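Upstairs room at Alexiou opens its rug to headset beginners

2021-07-27
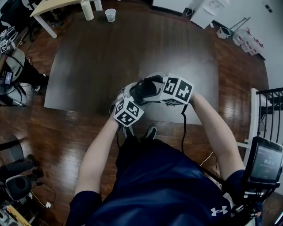
Headset in hand on the dark wooden floor of the upstairs room, with the big grey rug beyond.

Anyone who has walked past Alexiou in Brumbridge lately and wondered what goes on up the stairs now has a chance to find out. The family-run hobby shop, best known in town for its model railways and its very patient repair counter, is opening its upstairs room for weekly virtual-reality evenings, and everybody is welcome, whether they have been playing for years or have never so much as picked up a headset.

The evenings are the idea of Adelmo Guerra, who has worked behind the counter since February and has been talking about the room more or less since his first morning. It was used for stock for a long time, and he could see that once a good stretch of the floor was cleared there would be space for a person to turn round with their arms out and not knock anything over.

"I kept going up there for glue and coming down with plans," he said. "You want a floor with a bit of room on it, and you want to know where the edges are. The rug does that beautifully - you can feel it under your feet even when you can't see a thing."

The rug is a large dark grey one, laid over the old brown floorboards, and it has already become the heart of the place. Regulars at the trial evenings took to calling it the island. A light wooden table stands at the far side of it, and there is a monitor on a stand over by the stair railing. There is still a bit of tidying to do, with boxes along the wall and a folded chair waiting to find a proper home, but Adelmo says he would sooner open with a few boxes about than wait until Christmas for perfection.

Each session lasts 50 minutes and takes only 3 people, so that everyone gets a decent turn and there is always someone on hand to mind the cables. Beginners start with Gokska, a gentle game about tending a hillside garden, which has gone down very well with the older visitors in particular. Those who want something livelier can move on to Nuren, where the idea is to catch paper lanterns before they drift out of reach, and which leaves most people a good deal pinker in the face than when they started.

Flat, comfortable shoes are a good idea, and visitors who wear glasses are asked to mention it when they book. Anybody who feels a little wobbly can simply stop and sit down for as long as they like, and there will be tea.

The trial evenings drew 40 people in all, among them a grandmother and grandson who came for one session and stayed for two, and a retired bus driver who has asked whether there might be a game with buses in it. Adelmo is looking into that.

Sessions run on Thursday evenings from six o'clock and places can be booked at the shop counter. Under-twelves should bring a grown-up, who is very welcome to have a go as well.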